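Wolkenwissen für Kinder

Warum sind Wolken oben weiß und unten grau?

Schnell erklärt. Mit Versuch zum Selbermachen, weiter unten.

Was ist eine Wolke überhaupt?

Wasser. Ganz viele winzige Tröpfchen, so klein, dass du ein einzelnes gar nicht sehen kannst. Weit oben, wo es richtig kalt ist, sind auch Eiskristalle dabei. Wolken sind also keine Watte und auch kein Rauch. Wer schon mal im Nebel gelaufen ist, war mitten in einer Wolke drin. Nebel ist nämlich dasselbe, nur am Boden.

Wie kommt das Wasser da rauf?

Die Sonne scheint auf den Boden. Auf Wiesen, Seen, Straßen, Plätze. Überall ist ein bisschen Feuchtigkeit, und die verdunstet. Das heißt: Aus flüssigem Wasser wird Wasserdampf. Den kannst du nicht sehen, der ist ein unsichtbares Gas. (Das Weiße über dem Kochtopf, das alle Dampf nennen, sind schon wieder kleine Tröpfchen.)

Warme Luft ist leichter als kalte. Also steigt sie auf und nimmt den Wasserdampf mit. Je höher, desto kühler. Und kühle Luft kann nicht so viel Wasserdampf festhalten. Irgendwann ist Schluss, dann werden aus dem Dampf Tröpfchen. Die brauchen noch etwas zum Festhalten: Staub, Blütenpollen, Salz vom Meer. Daran setzt sich das Wasser fest. Fertig ist die Wolke.

Warum geht das über der Stadt oft besonders gut?

Steinplatten und Asphalt werden in der Sonne viel heißer als Gras. Lauf im Juli mal barfuß erst über die Wiese und dann über einen gepflasterten Platz, dann weißt du Bescheid. Aua. Über so einem Platz steigt die warme Luft in dicken Blasen nach oben. Vögel wie der Bussard nutzen das, die kreisen darin und müssen kaum flattern. Über Bäumen und Hecken bleibt es kühler, weil die Blätter Wasser abgeben und Schatten machen.

Und die Farben?

Sonnenlicht sieht weiß aus, ist aber eine Mischung aus allen Farben. Die Luft wirft vor allem den blauen Teil in alle Richtungen. Deshalb ist der Himmel blau. Die Tröpfchen in der Wolke sind viel größer als die Luftteilchen und werfen alle Farben etwa gleich gut zurück. Alle Farben zusammen = weiß.

Jetzt das Grau. Eine dicke Wolke ist wie ein hoher Stapel Butterbrotpapier. Oben kommt viel Licht an, unten kommt nur noch wenig raus. Also Oberseite hell, Unterseite dunkler. Schmutzig ist die Wolke deswegen nicht! Sie steht sich nur selber im Licht. Bei kleinen, dünnen Wolken klappt das nicht so, da kommt fast überall noch genug Licht durch, die bleiben weiß.

Such mal die große Wolke rechts hinter den Häusern und vergleich oben und unten. Danach die kleinen Wölkchen weiter links.

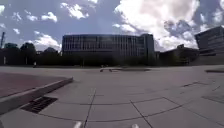
Wolken sortieren wie die Profis

Wolken haben lateinische Namen. Klingt schwer, ist es aber nicht. Drei Grundwörter reichen für den Anfang:

Cumulus heißt Haufen. Das sind die Haufenwolken, die aussehen wie Blumenkohl.
Stratus heißt Schicht. Graue Decke über allem, oft ziemlich langweilig, manchmal mit Nieselregen.
Cirrus heißt Locke. Ganz hoch oben, dünn wie Federn, aus Eis.

Die Wörter kann man auch zusammenbauen. Stratocumulus zum Beispiel, Haufen und Schicht in einem. Wenn ein Cumulus immer weiter in die Höhe wächst, kann daraus ein Cumulonimbus werden, das ist die Gewitterwolke. Nimbus bedeutet Regenwolke. Wird es unten sehr dunkel und du hörst Donner: rein ins Haus oder ins Auto. Nicht unter einen Baum.

Versuch: Wolke im Glas

Du brauchst:
ein großes Marmeladenglas mit Metalldeckel
warmes Wasser aus dem Hahn (nicht kochend!)
Eiswürfel
Haarspray, dafür bitte einen Erwachsenen holen
ein schwarzes Blatt Papier

So gehts:
Warmes Wasser ins Glas, 3 Zentimeter hoch. Glas schwenken, damit die Wände auch warm werden.
Deckel umdrehen, auflegen, Eiswürfel in den Deckel.
60 Sekunden warten. Wirklich warten.
Deckel kurz hoch, ein Erwachsener sprüht einen kleinen Stoß Haarspray rein, Deckel sofort wieder drauf. Kein offenes Feuer in der Nähe, keine Kerze.
Schwarzes Papier hinter das Glas halten und gucken.

Im Glas sollte es jetzt wabern. Das Haarspray macht den gleichen Job wie der Staub am Himmel, die Tröpfchen halten sich dran fest. Wenn nichts passiert, war das Wasser meistens zu kalt. Nochmal von vorn. Nach dem Versuch alles auskippen und gut ausspülen, nicht trinken.

Forscherauftrag für draußen

Heft nehmen, Stift nehmen, raus. Immer am gleichen Platz stehen, am besten irgendwo, wo man viel Himmel sieht, also ein Schulhof oder ein großer Parkplatz. Eine Wolke aussuchen. Ein Haus oder einen Baum als Merkpunkt nehmen, sonst weißt du nachher nicht mehr, welche es war. Zeichnen. Nach ein paar Minuten nochmal zeichnen. Ist sie gewachsen? Gewandert? Weg?

Wichtig: nie direkt in die Sonne schauen, auch nicht mit Sonnenbrille.

Eure Zeichnungen könnt ihr an die Ulleo Wolkenpost schicken. Letztes Jahr kamen 1.343 Stück an, die schönsten hängen jetzt bei uns in Kaden im Flur. Bitte Alter hinten draufschreiben, das vergesen immer alle. Einsendeschluss für die nächste Runde ist der 3. Januar.

Kleines Wörterbuch

Verdunsten: Wasser wird zu unsichtbarem Dampf, ohne zu kochen.
Kondensieren: Dampf wird wieder zu Tröpfchen. Passiert auch am Badezimmerspiegel.
Kondensationskeim: das Staubkorn, an dem sich das Wasser festhält. Angeberwort fürs Abendessen.
Thermik: warme Luft, die aufsteigt. Segelflieger lieben sie.

Nächstes mal: Warum fällt Hagel auch im Sommer?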